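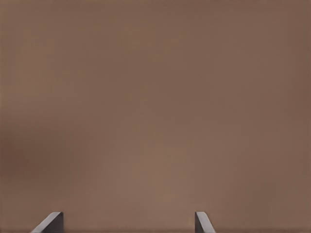 Brallow is coming back for a second helping. The regional channel has confirmed six new episodes of the series that follows one family-run ferry company through a season of engine trouble, weddings on deck and arguments about who left the gate open. Filming wrapped in June, and the first episode goes out in the fall at 9 p.m., moved up from the 10:30 slot where the first series was left to fend for itself.

It fended pretty well. Viewers who stayed up for it told their friends, their friends complained that it was on too late, and the channel has now taken credit for noticing.

For anyone who missed it, the Troleck is a car ferry with room for 24 vehicles and one good coffee machine. Jocelyn Bañez runs the company from an office above the ticket window, where she can see both the boat and the people being rude to her cousin. She was the accidental star of the first run. Her phone call with the paint supplier lasted four minutes on screen and has been quoted back to her in supermarkets ever since.

"I was told it would be a program about boats," she says. "Then I watched it and it was a program about me being on hold."

The new series has a bit more water in it. Director Alfredo Aquino spent the winter on board with a crew of three, through the annual inspection and a week when the fog wouldn't lift and a brass band was stuck on the wrong side of the bay. The band gets most of episode two. They had their instruments with them. The passengers in the lounge take this well for the first hour.

Episode three is the one to set a reminder for. The company bids for the Malabanan route, a longer crossing that a bigger operator has held for years, and the whole thing comes down to a public meeting in a school gym with 204 chairs and a microphone that works when it feels like it. Aquino lets the meeting run for almost half the episode, with no music and no narrator telling us to be nervous. I've seen car chases with less going on.

There are fewer talking heads this time, too. The first series had a habit of cutting away to a retired harbor pilot who would explain, slowly, what we had just watched. He is back, but he has been given a dog to walk, and it improves his delivery a great deal.

Not everything lands. Episode four wanders off to follow a couple planning an on-deck wedding, and they are perfectly nice people, and that is the trouble. You can feel the editor hoping one of them will lose a ring. There is also a running bit about the new booking software, called Flirkon, that will be funny to anyone who has worked in an office and a little long for everyone else. At one point it sells 551 tickets for a single sailing. Bañez reads the number out loud, puts on her coat and goes home - the best moment in an otherwise baggy hour.

The channel has also put the whole first series back on its website, free to watch, with the subtitles fixed. (Regular readers will remember that "starboard" came out as "star bored" all the way through. A few of us will miss it.) If you only have time for one before the new run starts, make it episode five, where the ramp gets stuck and a man with a van full of ice cream has to make some quick decisions.

There will be a preview screening of the first new episode in the old customs hall, with Bañez and Aquino taking questions afterward. The hall holds 100, tickets are free, and they're being handed out at the ferry ticket window. Be polite to the cousin.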